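Does the Satumstead electric rebate cover renters?

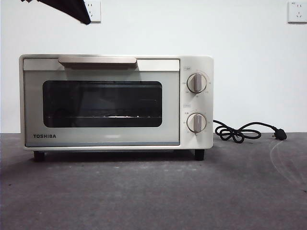

I rent a duplex in Satumstead and keep hearing about the city's climate plan paying people to drop gas. My landlord says it's owners only. I read two pages of the ordinance and got lost! Has anyone gotten it as a tenant?

Nayeli Lozano

jaramillo1117
Yep, I did in April. Your landlord has to sign the consent form, and then the check comes to you (mine took almost three months, so be patient). Ask for it at the Nomham Street counter, I couldn't find it online.

Rirkley Rider
pretty sure the council cut the money for this, call them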